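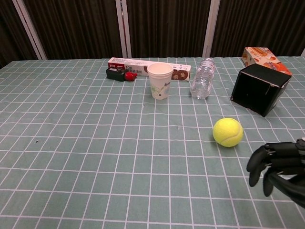
O objetivo do nosso projeto foi ensinar uma mão articulada a pegar objetos comuns e a colocá-los em outro lugar da mesa. O grupo escolheu este tema no começo do semestre, depois de uma visita à oficina Prondidgate, onde vimos mãos mecânicas que só trabalham com peças iguais. Nós queríamos o contrário, uma mesa com coisas diferentes entre si, como se encontra em qualquer casa. Por isso usamos um copo de papel, uma garrafa de plástico transparente, caixas de cartão e uma bola de tênis. A toalha quadriculada ajudou muito no trabalho: as linhas brancas deram uma referência para anotar onde cada objeto começava e onde devia terminar. A bola foi o primeiro objeto do programa, com os dedos a aproximar-se pelo lado direito e curvados para baixo.

Cookies: este site usa cookies para melhorar a sua experiência. Aceitar | Configurar

1. Organização do trabalho

O projeto chama-se Gasar e foi feito no clube de robótica da escola técnica Ojeda. Dividimos o grupo em duas partes. A primeira tratou do movimento dos dedos e do punho, a segunda tratou da gravação e da escolha das tentativas. Cada sessão tinha 30 minutos, com uma pausa para os motores descansarem - e para nós também, porque é cansativo repetir o mesmo gesto.

No total gravámos 300 tentativas. Destas, guardámos 230 para o treino. As outras foram retiradas por vários motivos: em algumas o objeto saiu da mesa, em outras a gravação começou tarde demais e faltava a aproximação da mão.

2. Dificuldades

A bola de tênis parecia fácil, e nos primeiros dias não foi. Quando um dedo tocava antes dos outros, a bola rolava e a mão fechava no vazio. Resolvemos isto em parte, descendo a mão mais devagar e fechando os dedos com a mesma velocidade. Também mudámos o ângulo do punho, que antes estava demasiado inclinado.

Com o copo de papel o problema era a força. O valor que servia para a bola amassava o copo. Tivemos de escrever um limite separado para ele, e perdemos uma semana até encontrar um valor bom. A garrafa deitada foi o objeto mais difícil de todos. O plástico transparente confunde a deteção, e o programa muitas vezes marcava o centro da garrafa no lugar errado. Esta parte ainda não está resolvida.

3. Resultados

No teste final fizemos 30 tentativas com a bola e 25 terminaram bem, com a bola colocada no quadrado certo da toalha. Com o copo o resultado foi mais baixo, e com a garrafa decidimos não apresentar números, porque mudámos o programa a meio do teste e a comparação não seria justa.

4. O que falta fazer

Queremos repetir os testes com outra luz e com os objetos mais próximos uns dos outros. Também falta experimentar uma toalha lisa, para saber se a deteção depende das linhas. O relatório e o código serão entregues ao clube Tostov, que vai continuar o trabalho no próximo ano.

Relatório entregue em 6 jun. 2023.

Itens relacionados
Gasar: primeiras medições da força dos dedos
Visita à oficina Prondidgate
Regulamento da mostra de projetos Ojeda
Clube Tostov: inscrições abertas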